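ACTA DE LA REUNIÓN DE SEGUIMIENTO
Proyecto Gurkon. Recogida de demostraciones para aprendizaje
Noviembre

Preside: Felicja Krajewska. Asisten representantes de Gelthorpe y de Zwane. Excusa su asistencia Tornness.

1. Se aprueba el acta anterior sin enmiendas.

2. Estado de la recogida. La presidencia informa de que el conjunto suma 1741 demostraciones aceptadas con pinza manual. Quedan 28 pendientes de revisión por pérdida de seguimiento de los marcadores.
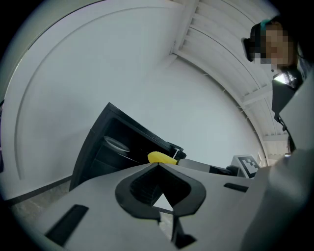

Zwane solicita que las demostraciones pendientes no se incorporen al entrenamiento hasta que exista un criterio escrito de descarte. Se acuerda que Gelthorpe redacte dicho criterio y lo remita antes de la próxima reunión.

3. Tareas con el mueble negro. Se mantiene el trabajo a dos manos, con una pinza en cada una y su cubo de marcadores montado. Se fija un objetivo de 600 demostraciones adicionales para esta tarea.

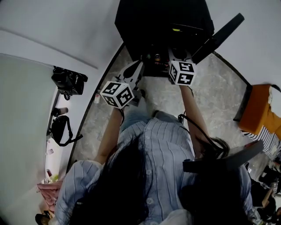

Acta n.º 3 · Pág. 2

4. Anotación. Se debate si el inicio de cada episodio debe contarse desde el primer movimiento de la pinza o desde el primer contacto. Se adopta lo primero, con el voto en contra de Zwane, que pide que conste.

5. Ruegos y preguntas. Gelthorpe pregunta por el formato de entrega. Se remite la cuestión a Tornness.

Se levanta la sesión a las 13:40.

Comentarios

R. M.: En el punto 4, ¿el criterio se aplica también a los episodios ya anotados?

Gelthorpe: Entendemos que no, pero convendría que constara en la próxima acta.

lectora_27: Falta el anexo con la lista de pendientes.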